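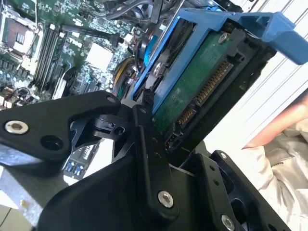
Removing a 3.5-inch drive from a plastic caddy before disposal

Community Help > Computers and Equipment > Storage
Posted 2021-08-04

Saranya Varghese

Good morning. I am responsible for retiring the old desktop computers at the Mardale Neighbourhood Learning Centre. Each computer holds a 3.5-inch hard drive in a blue plastic caddy, and the caddy slides into a bay beside the motherboard. Our recycler, Innes, accepts the computers complete but requires that all drives be taken out and handed over separately, without caddies.

I have removed the first two drives from their bays without difficulty. I have not been able to separate either drive from its caddy. There are no screws that I can find. The plastic appears to grip the drive along both sides, and I am reluctant to apply force, as we may wish to reuse the caddies in the computers that are staying in service.

I would be grateful for advice on the following points. Is there a recommended way to release the drive? Does it matter if the green circuit board on the underside is touched? Finally, should the drives be erased before they are removed, or can this be done afterwards?

The computers have been switched off and unplugged for some 40 days.

Sabina Tóth

Many caddies of this type have no screws. They hold the drive with short metal or plastic pins on the inside of the two side rails, which sit in the threaded holes along the edges of the drive. The rails are meant to flex. The following procedure has served us well at the Arnano lending library, where we retired 247 drives over two winters.

Place the caddy on a clean, firm surface with the circuit board facing up and the connector end towards you. Touch an unpainted metal part of the computer case before you begin, or wear a wrist strap if your centre has one. Hold one side rail near its open end and ease it outwards by a few millimetres, until the pins come clear of the holes. Lift that side of the drive slightly so that the pins cannot drop back in. The second side will then usually come away with no further bending. Do not pull on the handle tab. It is made for drawing the caddy out of the bay and on older caddies it can snap.

If the plastic is stiff, leave the caddy in a warm room for an hour and try again. Old plastic that is cold becomes brittle. Please do not use a hair dryer or heat gun.

As to the circuit board, brief contact will do no harm to a drive that is going to be destroyed. If the drive is to be used again, hold it by its metal edges and keep your fingers away from the board and the connectors.

Erasing is easier while the drive is still in a working computer. If the computer no longer starts, the drive may be connected to another one with a suitable adapter. Ask your recycler whether it provides a written record of destruction - ours does, and we keep one sheet for each batch with the serial numbers listed.

Estska

just bend it. they're tougher than they look, did mine with my thumbs. check for screws under the label side first though, one of mine had them

Saranya Varghese

Thank you both. The side rail method was successful on the first drive. The second caddy did have a small screw hidden beneath a paper sticker, so the reminder to check was useful.

Innes has confirmed that it will supply a record of destruction, provided that the serial numbers are sent in advance. I will erase the remaining drives in place and then remove them. The caddies will be labelled and stored in the equipment cupboard with the spare cables.

Sabina Tóth

I am pleased to hear it. Please keep any loose pins in a small bag with the caddies, as they are hard to replace.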